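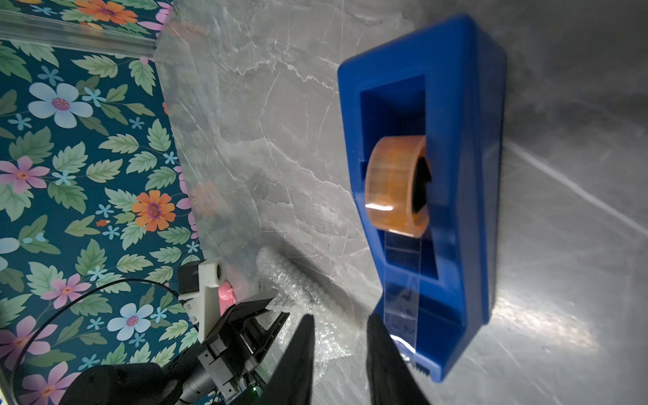

Rosalind Tillman would like it known that the tape is the thing everyone underestimates, and that if we are going to send out seventy-five parcels again this winter she would rather do it with one good dispenser than a drawerful of rolls whose ends have vanished. She wrote to us at some length on the subject after the last newsletter, and having spent a whole afternoon hunting for the end of a roll with my thumbnail last year, I am very much on her side.

So, the parcels! Packing starts at Comano House on 8th December, from ten in the morning, and we carry on until the kettle gives out or we do. The blue tape dispenser will be on the table and so will the bubble wrap, and there is more wrap in the cupboard under the stairs (behind the folding chairs, which do have to come out first, I'm afraid, and which do bite).

A few things we learned last time, mostly by getting them wrong. Jars want wrapping on their own, lid and all, before they go anywhere near another jar. Two of Mrs Ferreira's chutneys met in transit last year and the recipient was very gracious, but the knitted hat was never quite the same. Fill the corners of the box as well as the middle. Give it a gentle shake, and if anything knocks, open it up and add more wrap.

As for the taping, run one long strip down the middle seam and let it come a good hand's width down each end, then do the same underneath. Pull the tape towards you and down across the teeth in one go. If you dither halfway it folds over and sticks to itself, and then you have lost that piece and usually your temper with it. Do mind your fingers on the cutting edge, and please keep smaller helpers on label duty, where there are felt pens and, I'm told, biscuits.

Rosalind also asks that we write the address on the box itself as well as on the label, having had one come back to her in February with nothing on it but a smear of glue.

We could still do with clean boxes, nothing bigger than a shoebox if you can help it, and three more people for the afternoon, when the morning lot begin to flag. Scrunched-up newspaper is welcome too, as is any bubble wrap you have been saving, even if someone in the house has popped a bit of it. Leave it all in the porch, on the left-hand side, well away from the umbrellas.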